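Bench notebook: Karpenko rye loaf, flour measuring trials

2 min read
Print | E-mail this page

2025-11-16
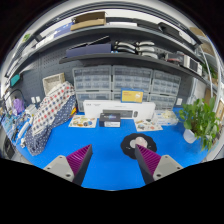

Blue mat, with the black flower-shaped mat and the round piece on it.

Picked up the rye loaf again. The old card from the Karpenko kitchen gives everything in cups, and Petro and I have been getting different doughs from it. His comes out stiff, mine slack. Same bag of flour (Rellari medium rye, plus their bread flour), so the difference has to be in the filling of the cup or in the water.

Trial A. Cup dipped straight into the bag, leveled with a knife. Three cups of bread flour went into the bowl. Dough was tight after five minutes of kneading and tore when stretched. Baked up dense at the bottom, decent crust.

Trial B. Flour stirred in the tub first, spooned in, leveled. Much softer dough, stuck to the board, needed the scraper. Better crumb. Spread sideways a bit before it set.

Trial C. Gave up on cups and weighed. 700 g flour in total, rye and white together, 349 g of that the rye. Meant to do an even split and stopped a gram short, left it. Water at 93 F, salt and molasses as on the card. Dough came together in the mixer on low, then rested under a towel. This is the one to keep.

Notes on C:
- Rye went in last. Next time put it in first with the water and let it soak while the yeast wakes up.
- Caraway is too strong at the amount on the card. Cut by half.
- Proofed on the shelf over the radiator. Top dried out in one patch — cover it with the oiled bowl instead.
- Sliced it too early again. Gummy for the first inch, fine after it cooled.

Petro Zhuravel tried the Dikholm pan for his loaf. It's narrower than ours, so the loaf stands up taller and takes longer in the middle. He pulled it when the top looked done and had to put it back in. If anyone else uses that pan, tent it with foil for the last part and check with the thermometer.

Oven at Grivbridge still runs hot on the left side. Turned the loaves halfway through for all three trials. I have the repair down for January.

We use cookies to remember your reading preferences. Accept | Settings

To do:
Rewrite the card in grams, keep the cup amounts in pencil next to them for people without a scale.
Run C again with the rye soak, 4 loaves, two in each kind of pan.
Ask Petro what he does about the molasses. His is darker than mine — might be a different jar.
Buy more parchment.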